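Reading time: 2 minutes

My sister bet me 46 quid that a machine would be tidying my flat before I learned to do it myself. So when Kallio advertised for people to teach chores, I signed up, mostly out of spite.

The job was putting things away. You did it by hand, over and over, and the Trudura was meant to pick it up from you. Shifts ran from four in the afternoon until 11 at night, with a break for soup (always the same soup, and I still miss it!). By August I could have put away a hairbrush in my sleep, and I think I did once, on the night bus.

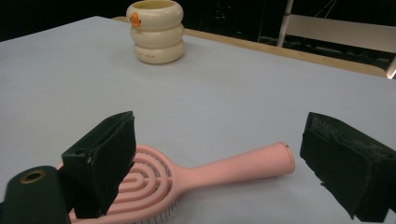
It's the handles that get them, you see. A mug is a mug, but a brush rolls a bit, then it doesn't, then the bristles catch on something and the whole lot goes sideways. The first Trudura took 16 goes to lift one and then held it up in the air, very proudly I thought, with no idea where it lived. I told it the bathroom. I know it couldn't hear me — I just felt somebody ought to say.

Flellness, who were paying for all this, wanted it in 800 homes by spring. My supervisor laughed so much she had to go and stand in the corridor.

I took one home for a weekend trial in the end. It cleared the kitchen table beautifully, if slowly, and put everything in the oven. My sister came round, opened the oven door, looked at the post and the butter and my good scarf, and held out her hand for the money.

I said the oven didn't count. We're still arguing about it.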